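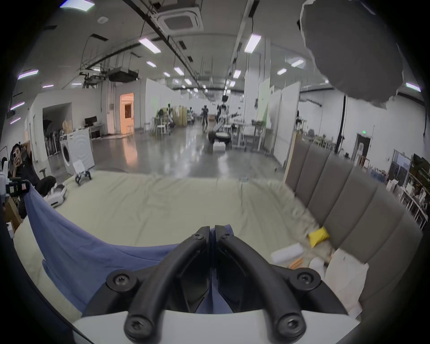

Osivard hand-held gripper pair, reviewed after a long spell on laundry

Review by Anil Panicker
December 26, 2023

The Osivard pair costs £3684 with chargers, a carry case and one spare set of fingers. It does not come with a hex key. I mention this early so that anyone who has just opened the box and is tipping it upside down over a waste bin can stop.

We bought ours in May for the bed cell at Standau, where the job is folding clothes on a proper double bed with a padded headboard and a sheet that has opinions. A person holds a gripper in each hand and folds the T-shirt. The grippers record what the hands did, and a robot is later expected to take the hint. I don't do much of the folding. I look after the cell, so this is a review from the point of view of whoever gets called over when a finger has gone slack.

Setting up

Osivard's quick start sheet says the pair can be running in the time it takes to make a cup of tea. We must take very different tea. Charging and switching on went without trouble, and both units found each other at the first attempt, to everyone's mild disappointment. Then came the calibration.

To calibrate you close the fingers fully, hold them, open them fully, hold them again, and repeat until the software is content. Our software is Estow, which Osivard supports in the sense that the name appears on their website. Estow wants the closed position first. The Osivard booklet has you start with open. Follow the booklet and you end up with a gripper that believes it is dropping a shirt every time it picks one up, and it will go on believing that with great confidence until you start again from the top.

My order, now taped inside the lid of the case:

Wipe the fingertips with a dry cloth.
Check the screws, both ends of each finger, then the bracket.
Switch on the left unit, wait for its light, then the right.
Close, hold, open, hold. Do it over the bed, in the position you'll be working in.
Pinch a single layer of cloth and look at the reading. If Estow says the fingers are shut, do the whole thing again.
Save it under today's name. Do not overwrite yesterday's, however bad yesterday was.

The fifth step is the one worth having. The two fingers curve in to meet at the tips, and a thin cotton layer between them makes so little difference to the gap that a slightly lazy calibration will miss it completely. You can check with a block of foam all morning and be pleased with yourself, then find the thing can't tell a sleeve from fresh air.

The fingers

These are the best part of the kit. They are springy enough to forgive a clumsy approach, and the tips come together cleanly enough to lift one fold of cloth from a soft surface, where most of the grippers I've looked after would rather bring the sheet along too. A bed is a rotten surface to work on. Push down to get under a hem and the mattress simply goes with you. The curve of the Osivard finger lets you come in at a low angle, nudge up a bit of fabric and take it, and new people get the knack of it fairly soon.

They do pick up fluff. Everything in this cell picks up fluff, including me, but on the fingertips it matters. A dry cloth deals with it. I tried an alcohol wipe once and the tips were slippery for the rest of the morning, so now I only do that at the end of the day.

The screws

Right. The screws work loose. I have raised this with Shetty, who sold us the kit and who have been very pleasant about it. Pleasantness has not so far tightened anything.

The ones at the lower ends of the fingers are the worst. You feel nothing at first, then there is a small click on closing, and by the time the person folding has mentioned the click you have an afternoon's recordings with one tip sitting slightly behind the other. Osivard suggest checking after every 600 grips. We check at 400 and I'd do it sooner on towels, which pull harder on the fingers than shirts do.

A dab of low-strength threadlock cured most of it. Low-strength, please. Kavitha Gowda used the strong sort on our left unit while I was on leave, and when the finger needed changing I had to warm the bracket with a hairdryer and apologise to it. She has since bought the threadlock herself, in the right colour, and put her name on it.

Changing a finger takes a few minutes if the screws are willing. Loosen both ends before you remove either. Support the finger with your free hand, lift it off, wipe the bracket and put the new one in with all its screws only just biting. Close the gripper so the tips find each other, and tighten while it's closed. If you tighten with it open, the tips will meet like two people trying to shake hands through a car window.
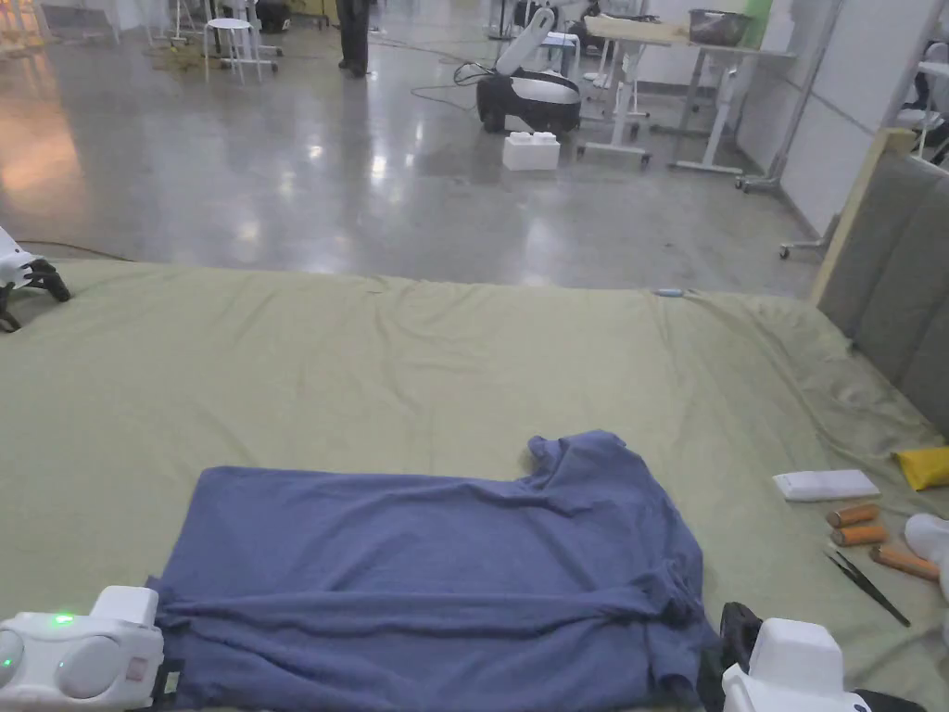

Where you put the pair down between folds matters more than I'd have guessed. We lay them on the sheet either side of the garment, jaws facing in, and start from there every time. The booklet has a drawing of a moulded cradle for this, sold separately, and I'm sure it is a lovely cradle. On a mattress it would tip over the moment somebody leaned in to smooth a collar. The sheet costs nothing extra and we had one already.

Plain sheets are kinder than patterned ones when you come to look back through recordings. Ours gets pulled straight before each session and is wrinkled again almost at once. I used to fuss over this. Then I noticed that people sleep in their beds, and that a robot which can only fold on an ironed sheet is going to have a sheltered life.

What I do insist on is that tools come off the bed before recording starts. I say insist. I have found tweezers in that bedding more often than I would like, and so, once, did my knee.

Lights and housings

The white housings look smart and show every mark. They are rounded where your hand goes, comfortable enough for a long session, and too glossy if your palms get warm. A strip of cloth tape helped. It also makes them look as if they've been through a divorce, so we take it off for visitors.

The status light is small and green when the unit is happy. There is an amber state as well, listed in the booklet as "attention", which covers low charge, lost pairing, a failed calibration and something called "other". If you get amber, check the charge, then the pairing, then recalibrate. If it's still amber after that, you have other. Turning both units off and leaving them for as long as you can bear has fixed other every time so far, and I would love to know why.

Battery life is decent when new. Ours has dropped off a bit, the right more than the left. The charging contacts sit in a shallow groove which might have been designed for storing lint, and a soft toothbrush sorts it out. If one unit won't charge and its partner will, brush the contacts before you write to anybody. I wrote to somebody first. It was a long email with attachments.

Support and spares

Shetty answer the phone, and spare fingers came quickly when we ordered them. They sell the fingers only in sets, so if you wear out a left you also become the owner of another right. I have a drawer of rights. The bracket can be bought on its own, though it's listed under "accessories" and described as an interface, so don't bother searching for bracket.

The Estow side is less cheerful. Each firm is certain that calibration belongs to the other. An update in the autumn lost our saved settings, and the advice from both was to calibrate again, which I'd worked out. Keep copies somewhere else.

Would I buy it again

Yes, with a sulk about the price. For cloth on a soft surface the fingers are better than anything else I've had to keep running, and the faults are mostly the kind you can fix with a key and a toothbrush. I would not buy it for a site where the person folding is also the person looking after the kit, unless that person enjoys small screws. I'd skip the cradle, and I'd order a second set of fingers on day one.

Score: 4 out of five. It would get the last half back for a hex key in the box, and the other half for threadlock on the screws at the factory.

A note for existing owners: the newer fingers have a slightly thicker foot, and the old screws will go in but won't hold. They come with longer ones in a little bag under the foam. Look under the foam.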